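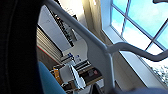
**Moving from Midcombe to Trudport on a budget, worth it?**

**pelican_socks**
ok so lease is up in January and I'm looking at Trudport. rent on a one bedroom there is 500 less than what I pay in Midcombe. job lets me work from home except the odd meeting. anyone done this move? what am I missing

**dratcreek**
Did it two years ago. You're missing the bus. Last one back from Midcombe is 2330 and it does not wait. Miss it and you're paying for a ride home, there goes your savings

**hollis_ave**
^ depends how often you go out. I use the 146 maybe twice a month, never had a problem with it

**dratcreek**
twice a month sure. OP said meetings tho

**pelican_socks**
meetings are mornings, home by 4. what about heat? been told the old buildings are drafty

**mothballmary**
Depends on the street. Anything on the Gilchrist side is newer, good windows, thicker walls. Down by the water you will freeze. My first winter there I wore a hat to bed

**quietradish**
Going to disagree on Gilchrist. newer yes but walls are thin as paper, I can hear my neighbor's toaster. Waterfront places have radiators and they crank. I had windows open in Febuary

**mothballmary**
then you got lucky with your landlord lol

**quietradish**
or you got unlucky with yours

**hollis_ave**
Ask to see last winter's bills before you sign anything. Mine handed them right over. If they get weird about it, walk

**pelican_socks**
good idea, will do. internet?

**dratcreek**
Fustora is the only one that reaches every block. Fine for calls – slow in the evening. Put the router by the window side, mine was in a closet for months like a dummy

**tinroof77**
nobody mentioned move-in costs. Mine came to 2000 with deposit, first month and the truck. so at 500 a month that's four months before you're ahead. still worth it imo, just don't plan to leave in the spring

**pelican_socks**
hadnt done that math, thanks. staying at least a year so should be ok. going up to look at two places, one by the water and one on Gilchrist

**quietradish**
go at night too. that's when you'll hear the toaster

**mothballmary**
and bring a hat for the other one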